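Industrial Investment and Supplier Development in Fallville: A Student Project Report

Last updated: October

This report examines the decision by Limivura, a manufacturer of braking and steering components, to expand its existing plant in Fallville, and considers what the decision is likely to mean for smaller firms in the district. It was prepared as the final project for the course in Regional Economics.
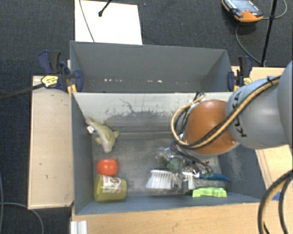 The study was guided by 2 questions. The first concerns the reasons a company may choose to enlarge an older site when cheaper land is available elsewhere. The second concerns the share of new spending that remains with local suppliers once construction has ended.

Background

Limivura has operated in Fallville for 36 years. Before the expansion was announced, the plant employed 843 people, most of them in machining, assembly and shipping. The company had also considered a site at Tudthorpe, where the county had offered a longer period of property tax relief. According to the planning documents submitted to the town, the approved project will bring total employment at the Fallville plant to 900 when the new assembly hall is in full operation.

The increase in direct employment is modest. Public discussion of the project has nevertheless treated it as a major event for the town, and the local press has often repeated the employment total without stating how many of those positions already existed. The distinction matters for any estimate of the effect on housing, schools and road traffic.

Method

The project relied on public planning files, minutes of open town meetings, and a written questionnaire sent to firms that sell goods or services to the plant. Replies were grouped by type of business: tooling, packaging, transport, maintenance and food service. Firms were asked about current sales to Limivura, plans to hire, and access to credit. No confidential company accounts were used.

Findings

Transport and packaging firms expect the clearest gains. Their contracts rise with the volume of parts shipped, and most already hold the certifications that the plant requires. Tooling firms were more cautious. Several stated that the equipment for the new hall would be purchased through Bozkurt, an outside contractor with its own network of suppliers, and that local shops would be limited to repairs and spare parts.

Access to credit was the concern raised most often. Small firms reported that banks wished to see signed orders before lending, while the plant prefers to place orders with firms that have already installed the necessary capacity. The regional loan fund was intended to close this gap, but few of the firms that replied had applied to it, and some did not know that it existed.

On the choice of site, the planning files give most weight to the trained workforce and the existing rail connection. The tax offer at Tudthorpe is mentioned only briefly.

Limitations

The questionnaire was voluntary, and firms with strong views may have been more likely to respond. The report does not cover wages, and it was completed before the new hall opened.

Recommendations

The town should publish employment figures that separate new positions from existing ones. The regional loan fund should contact suppliers directly and accept a letter of intent from the plant in place of a signed order. A follow-up survey, using the same questions, should be carried out after the first full year of production.

Shares: 36
Comments: 2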